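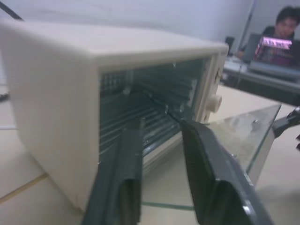

4. Operator Duties at the Shared Oven Station

This section applies to staff who previously loaded and emptied the toaster oven by hand and who now work alongside the Trelado two-arm cell. It replaces the manual loading sheet used at the Plodberg site. Revision date: 3/27/20.

4.1 What changes for the operator

The arms open and close the oven door and move items in and out of the cavity. The operator sets up the table, starts the cycle and responds to stops. Cleaning the door glass remains a manual task and is done with the cell locked out.

Operators no longer need to stand at the oven during a cycle. They must stay within hearing of the stop tone and may do other desk work.

4.2 Before starting a cycle

1. Confirm that the cell is in HOLD and both arms are stationary.

2. Check that the oven is in its taught position and that its feet are flat on the table. Do not slide the oven to make room for other items.

3. Route the power cord behind the oven. Keep it out of the path of the door.

4. Place the item container to the left of the oven with the lid removed.

5. Wipe the gripper pads with a dry cloth. Do not use solvent.

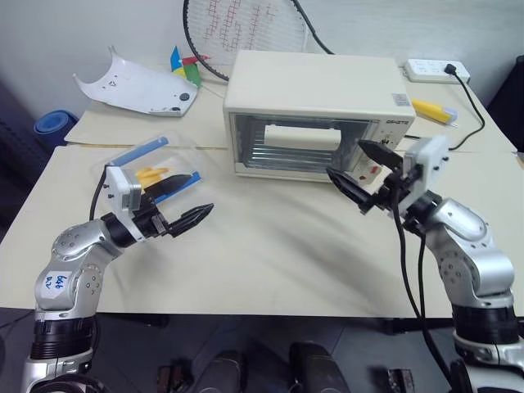 6. Select the door routine on the Misis panel and set the speed to 40 percent for the first cycle of the shift.

7. Step behind the floor line and press START.

CAUTION: Keep hands, sleeves and lanyards away from the table while the status light is green. The arms do not detect a hand inside the oven cavity.

NOTE: Gripper cables must hang free. If a cable catches on the table edge, press STOP before releasing it.

4.3 Door routine

The routine approaches the handle with the fingers open, closes on it and pulls the door down at reduced speed. If the grip force is not reached, the arm backs off and the panel shows code 279.
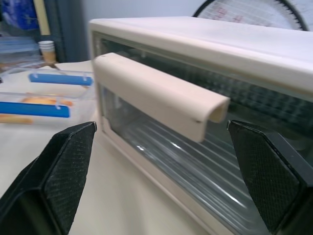 Figure 4-2. Gripper fingers open at the door handle.

To clear code 279:

1. Press HOLD.

2. Check that the oven has not shifted.

3. Inspect both gripper pads for grease or wear.

4. Press RESUME. If the code returns, stop the cell and call the shift lead.

4.4 Staffing and records

One trained operator may supervise the cell. Training takes 12 hours and is signed off by Tamara Neagu. Operators who have not completed it may prepare containers but may not press START or RESUME.

Log each stop in the Wuisan record with the code and the action taken. Stops are not counted against the operator. Replace the gripper pads every 2,000 cycles.

Send requests for changes to the work split to Nabila Nugroho. Do not edit the routines at the panel.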